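Plandstead open day: a lunch bag, 1,137 times

The Zavala building in Plandstead opens to visitors every February, and I went for the biscuits. They were fine. I stayed two hours for the lunch bags.

Upstairs they gather examples for Hidutberg, a learning system that is meant to pick up household jobs by studying other goes at them. A person steers the arms through a job, the arms' movements and the camera views are saved, and then the table is reset and off they go again. The board by the door said 1,137 goes recorded, of which 693 had been kept. My own packed lunch record is worse.

The spoiled ones go in a separate folder – fumbles, dropped fruit, a zip that won't budge – and our guide seemed fonder of these than of the good ones. Visitors were allowed 5 minutes at the controls. I used mine to nudge a banana.
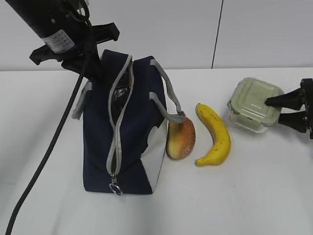
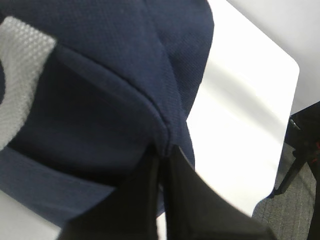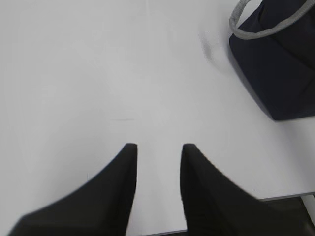
Lunch-packing table, Zavala, Plandstead. The first is from a fixed camera, the other two are from cameras at the gripper.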